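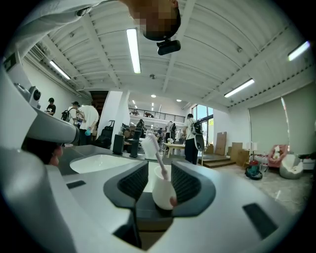

Khrystyna-Mariia Demchenko wrote to me that the Olto hand gripper is overpriced at $420 and that the finger pads should be sold separately. I agree with her on the second point.

The Olto is offered as a hand-held unit with two black finger pads, one pair per box. Replacement pairs cost $75 - a high price for a part that wears. The larger Millik kit is listed at $3165 and includes an arm mount, which I have not tested.

My own trials have concerned small household items. A toothbrush standing in a cup is a fair test of any gripper, as the handle leans and the cup tips easily. The ribbed face of the pad is well suited to such work. The grip weighs 783 grams, and I would advise a rest between long sessions.

Orders placed through the Stistdale shop ship in October. I have asked for a price on pads alone and will post the reply.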